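How I Make a Closed Loop on Stranded Wire

Posted 2023-08-30 in Small Wiring

I rewired the little display cabinet in my hallway last winter and had to redo four of the connections by spring. Every one of them was a screw terminal, and every one had the same problem: I'd twisted the strands, hooked them around the screw like a shepherd's crook and tightened down. The hook opened up as the screw turned and half the strands squirted out the side. So I started making closed loops instead, and I've been happy with them ever since (the cabinet hasn't flickered once!).

This is for low-voltage stuff only, the kind of thing that runs off batteries or a small plug-in adapter. For anything in your walls, please get an electrician, and don't use what I'm about to show you.

What you need

Stranded hookup wire. I buy mine in red and black from a mail-order place called Bostora, on the small spools. Any soft stranded wire is fine.
Wire strippers with marked holes.
Small round-nose pliers, the jewelry kind. Mine are Colloras and they cost less than lunch.
Flush cutters.
A screw of the size you'll be using, loose, to test the fit.
Solder and an iron, if you want to finish the loop that way.

Stripping

Cut your wire longer than you think. I add a good inch for each end, and I still come up short now and then, usually on the last piece of the spool. Unplug whatever you're working on before you measure anything against it, too. I know, I know, but I've been lazy about it and I've let the smoke out of a perfectly nice adapter.

For a small screw I strip three quarters of an inch. That looks like way too much bare metal when you first do it, but a closed loop eats it up quickly, because the wire has to go all the way around and then come back on itself. Pick the hole in the strippers that cuts the insulation without biting the copper. If you see little whiskers fall on the table, go up a size and start over on fresh wire.

I like to do the stripping in two pulls. First pull slides the plug of insulation halfway off, then I grab that plug with my fingers and twist it as I pull it the rest of the way. It twists the strands for you, and your fingertips never touch the metal.

Twisting

Give the strands a few more turns in the direction they already want to go. You want them snug, like a piece of string, but stop before they start to kink. If the bundle gets a corkscrew shape, you've gone too far, so back it off a turn. 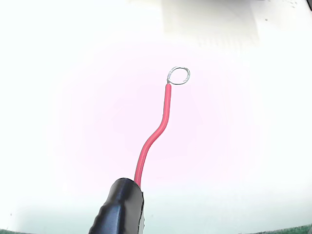 Forming the loop

Grip the twisted strands with the round-nose pliers a little way above the insulation. Don't start right at the end of the plastic, leave yourself a tiny neck. Roll your wrist away from you until the strands have gone around the jaw, then let go, re-grip and keep rolling until the tail crosses back over the neck.

Now wrap the tail. You can take it around the neck once, or you can tuck it back along the ring and twist it in with the strands that are already there. I go back and forth on this. Wrapping the neck is stronger, I think, but tucking it along the ring makes for less of a lump under the screw head. Either way, snip off what's left with the flush cutters and press the end down with the tips of the pliers.

Drop your test screw through. It should pass without forcing, and the head should cover the ring. If the ring has gone oval on you, slide it back onto the pliers and give it a squeeze. Mine nearly always need this, and a slightly squashed one still works as long as the screw goes through.

Solder or no solder

People argue about this one plenty. On the Vasiliu hobby board there's a thread on it that ran past 600 replies before they locked it, and I read more of it than I'd like to admit. I leave the part under the screw bare and touch a little solder to the wrap, just enough to stop it unwinding. If it's something I'll be taking apart again next month, I skip the solder completely.

Putting it on the screw

Lay the loop so the wrap points away from whatever is next door, add a washer if you have one, and tighten until it stops moving. Then tug it. A gentle tug! If the ring turns on the screw, give it another quarter turn.

In October I'm planning to do the lights on my Ullel dollhouse kit, with a terminal strip in the attic, and I'll post the wiring layout when it's done.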